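Skostville Neighbors Forum > House and Home > Light wood tables, yes or no?

ginevra_s
Okay so I need opinions before I spend money. Our kitchen table is finally dying (one leg has been glued twice) and I'm in love with a really pale one, almost white, with a faint grain. It's $571 with the bench. My sister says I'll regret it by Thanksgiving. We have two kids and a dog who thinks he's a kid. Anybody living with one?

rizwan_l
Had one for 11 years. Your sister is right. Turmeric. That's my whole review.

Nusrat W
Disagree with Rizwan! I cook with turmeric constantly and ours is fine, you just can't leave it sitting overnight. What I love is how much brighter the room got. Our old table was nearly black and it ate all the light from the one window we have. Scratches barely show on a pale grain either, and on the dark one every single crumb looked like a crime.

These are the kind I mean, pale with the grain still showing:

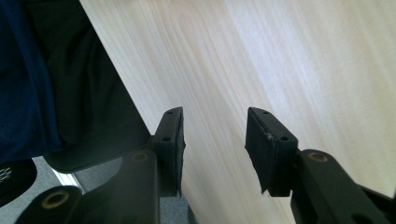
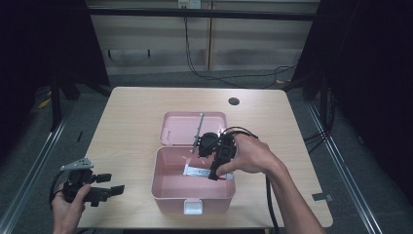

Anyway, get rounded corners if you have any choice in it. My youngest was exactly corner height for a whole year and I still have the foam bumpers in a drawer somewhere. And ask the store if you can take a leaf or a sample home, because the color under their lights is nothing like the color in your kitchen. I sent one back to Mollah in April for that reason and they were pretty nice about it.

rizwan_l
"You just can't leave it overnight" is carrying a lot of weight there, Nusrat. Some of us have teenagers.

Debashish
It depends on the finish, you two are talking about different tables. Real wood with oil on it will drink up anything. A hard sealed top you can wipe with dish soap and forget. Ginevra, which is yours?

ginevra_s
Um. The tag says "wood finish" so I'm guessing not real wood? It's the Brosteo one.

Debashish
Then stains are the least of it, look at the edges. Mine started lifting next to the dishwasher from the steam. Keep it away from there and you're good.

rajitha_n
I'd skip the bench and save the 80 bucks, kids fall off benches. Mine did, twice in one dinner

ginevra_s
Ha, the bench is the only part my husband likes. Going back Saturday with a tape measure.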